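# Laur opens its robot workshop to the public

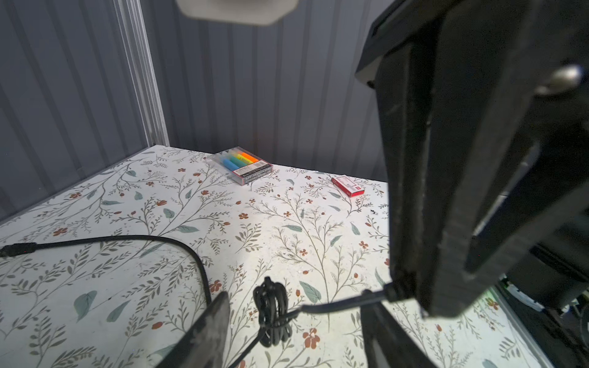
Around 200 people came through the Laur workshop in Plunbridge for its September open day, up from 65 last year. Staff ran the robot arm from 10 am until mid-afternoon at a table with a flowered top, using ordinary small goods such as a clear case of coloured highlighters and a little red and white box. Kristaps Grigaitė, who led the demonstration, took questions between runs. Most were about cost and what happens when the gripper misses.

Visitors could also try the controls at a second bench, where the wait reached half an hour before lunch. Laur will take the arm to the Braritura trades fair next. School groups can book a workshop visit at the front desk.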